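Leso — Pre-purchase inspection checklist, gripper cell for Kollside
Revision 2. Filled in at the planning stage, before the order is released. Comments are written under each point by the author of the checklist.

How to mark: OK / OPEN / NOT OK / N.A. A point marked OPEN does not stop the budget request, but it stops the order.

SECTION A — BUDGET AND OFFER

A1. Offer covers arm, gripper, controller and cabling in one document. OK
Comment: The offer from Skesis is complete. The cabling was missing in the first version and was added after our question.

A2. Spare parts are listed with prices. OPEN
Comment: Finger pads are listed, the finger bodies are not. We asked for the price of one pair. With our old gripper we ordered the fingers too late and the cell stood still for 7 working days.

A3. Cost of the safety scanner is included. NOT OK
Comment: It was counted as an option, 1353 euro without tax. For us it is no option, it has to be in the main sum. Please correct before the request goes to Tănase, as they pay half of this position and will compare the lines.

A4. Transport and unloading. OK
Comment: Up to the door only. From the door to the cell we do it ourselves with the pallet truck.

A5. Training for operators. OPEN
Comment: Two persons are included. Kollside works in two shifts, so I propose to ask for four. The price for additional persons is not in the offer.

SECTION B — PLACE OF INSTALLATION

B1. Floor is level and can carry the load. OK
Comment: Measured in January with the long level. One corner needs a thin plate under the foot.

B2. Free passage behind the cell. OK
Comment: Enough for one person with a trolley, after the shelf is moved. The moving of the shelf is not planned by anyone yet, I put it on the list of building works.

B3. Power and compressed air at the right side. OPEN
Comment: Power is there. Air comes from the left side and the hose would cross the walkway. Either a new outlet or a ceiling drop. The ceiling drop is more expensive but I would prefer it — hoses on the floor have given us trouble already.

B4. Emergency stop can be reached from both working positions. NOT OK
Comment: From the loading position yes, from the unloading position no. A second button is needed. Skesis confirmed that the controller has a free input for it.

B5. Noise. N.A.
Comment: Electric gripper, no vacuum pump.

SECTION C — GRIPPER AND WORKING AREA (SIMULATION)

C1. Model of the room agrees with the drawing. OPEN
Comment: Drawing no. 614 is older than the model. Somebody has to decide which one is valid. Until then please take no distances from the model for the fence order.

C2. Fingers close without offset. OK
Comment: Checked in the simulation only. To be repeated on the delivered gripper, with the feeler gauge and with the light off.

C3. View over the gripper is sufficient for planning the approach. OK
Comment: The tip stays visible against the floor covering when the fingers are together. The fingers themselves are wide and hide what is behind them, so the approach from the side has to be checked from a second view.
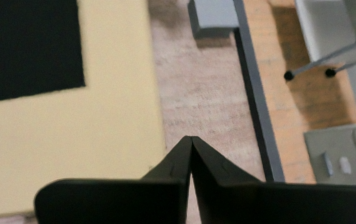

Fig. 1 — Point C3, simulated view from above. Black gripper fingers meeting at the tip, carpet in the middle, wooden surface on the right.

C4. Furniture in the model is at its planned place. OPEN
Comment: The white object with the thin metal legs, upper right, has to be given a fixed place or be taken out of the plan. Same question for the grey box at the top. For the risk assessment I need to know what stands there on a normal day.

C5. Reach to the cream-coloured surface. OPEN
Comment: The black patch in its corner must be named in the layout. If it is a mat, the gripping height changes and the supplier has to know this before the programming.

SECTION D — BEFORE RELEASE OF THE ORDER

D1. All points NOT OK are corrected (A3, B4).
D2. Written answer from Skesis to A2 and A5.
D3. Decision about the air outlet, B3, with the price.
D4. Valid drawing confirmed, C1.
D5. Declaration of conformity promised in the order text — not only in the e-mail.

General comment: The price is acceptable for us and the delivery time also. My recommendation is to keep the offer open and to ask for a prolongation of the validity, so that the points above can be closed without hurry.

Next check of this list: after the answer to D2.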